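Speaker notes: Reading Rooms and Print Culture in Tamum
Revised 26/12/2021

Slide 1. State the scope first. The talk covers the subscription reading rooms of Tamum and the quarterly that came out of them, the Plomgate Review. It does not cover the theater or the newspaper press. Allow two minutes, then move on.

Slide 2. Membership. The Trorkent room had 439 paying members at its peak. The ledger lists names, dues and fines, but gives occupations for only 40 of them. Say clearly that no claim about social class can rest on that. The Janevski room kept no ledger that survives. Its size is inferred from chair repairs and coal bills.

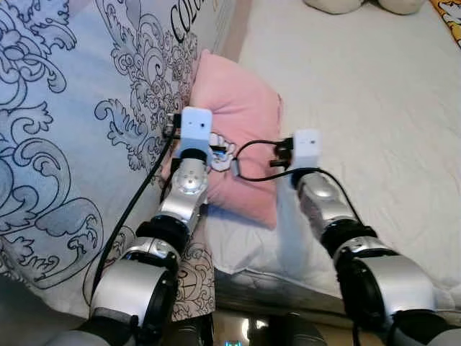

Slide 3. Where members read. Borrowing rules at Trorkent changed in May of the second year, when books could first be taken home overnight. Before that, all reading was done at the long tables. Several verse contributors treat the change as a subject in itself, and the bedroom replaces the public room as the setting. Keep the point concrete: a bed, fabric spread over it, one small pink pillow, and the reader's attention goes to the page. Read the second stanza of "Overnight Loan" here. Do not read the third, as the translation is still unsettled.

Slide 4. Holdings. The combined catalog runs to 3,391 titles, of which 1,185 are fiction. Duplicates have been removed, but variant editions are counted separately. If asked, the largest remaining class is travel — sermons come second.

Slide 5. The Review as evidence. It printed loan summaries on the back pages, and these are the best record of what left the building. Show the sample page and leave it up while describing the columns. 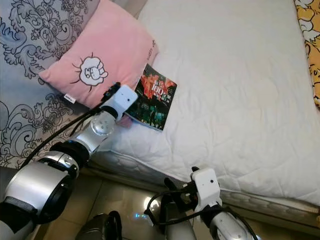
A bed with a pink pillow and a small paperback book or magazine

Column one gives the shelf mark, column two the number of loans, column three the condition on return. Column three was dropped in the next volume. Explain that the summaries record loans, and a loan is weak evidence of reading. Some titles went out often and came back within a day.

Slide 6. Open problems. Dating of the undated issues; authorship of the unsigned reviews; the missing Janevski catalog. Take questions here and keep slide 4 ready, as most will concern the counts.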